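Home | Homes | Panels | Financing | Contact

The Ivska Wall Panel, for small housing projects

If you have ever waited on a slab for a framing crew that was due at 7 in the morning and rolled in after lunch, you already know why we started making the Ivska. It's a ready-to-stand wall panel for affordable homes, built at our Horkudholm plant and trucked to your site in the order you'll need it (we load the last panels first, bless the yard crew).

Each panel comes insulated, with the window openings framed and the wiring channels already run. Two people and a small lift can stand one up, and a two-bedroom unit is usually closed in before the week is out. We're proud of that! The standard panel is $2,719 delivered within the county — farther out, call us and we'll work up a freight price.

You can order for a single house or a whole street. The Vetudora development took 11 units' worth last spring, and we're cutting their second phase now. Permit drawings are included, and we'll gladly talk with your building department if they have questions.

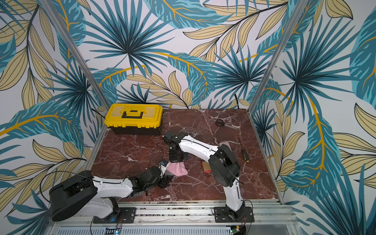 Young-sook Cho wrote to us in May that the panels went up faster than she had planned for, though she'd have liked the delivery sheet a few days sooner. We now send it when your order is confirmed.

Lead time is longer in summer, so please do get in touch early.

Related items
Joo Roof Cassette
Ivska Corner Panel
Sill Gasket, by the roll

We use cookies to remember your quote. Accept | Settings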